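Bideta Yarns > The Studio > About us

Who we are

Bideta is a small hand-dyeing studio in Pillthorpe. Sobia Magsi started it in her kitchen with one stock pot and a box of undyed merino, then ran out of kitchen. We moved to the unit on Deltton Road in May 2021 and have been filling it with wool ever since.

Four of us now. Sobia dyes. Dinesh Begum winds, labels and packs, and answers most of the emails. Setareh Hosseinzadeh writes the patterns – mostly shawls and mitts, the odd hat. Jurgita Rebane runs the classes and knits every shop sample, usually the night before its needed.

What we dye

Fingering, DK and a chunky single ply. Fingering skeins are 400 yards. Semi-solids all year, speckles when Sobia is in the mood. Small pots, so no two batches match exactly – buy enough for the whole project and alternate skeins if you're making a sweater. Can't stress that one enough.

The Magsi Club goes out every January. One color, one pattern, never repeated in the shop. 500 places, and they go fast. Sign up to the newsletter if you want a reminder.

Classes

Beginner knitting, first mitts, fixing mistakes, a dye day twice a year. Needles and yarn included in the beginner class, bring your own for the rest. Igor Bednárik comes in to teach spinning, wheels provided. Tea is free. Parking is behind the building, not out front please. 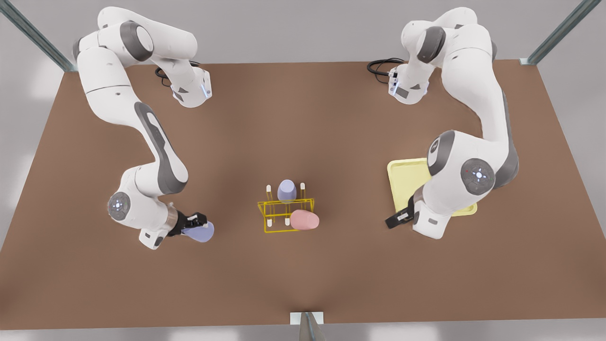

Visiting and orders

Shop room is open by appointment, just email. Orders normally ship within a week, a bit longer after a big udpate. Wholesale – yes, ask for Dinesh. Custom colors for weddings, guilds and so on, also yes, but give us plenty of notice.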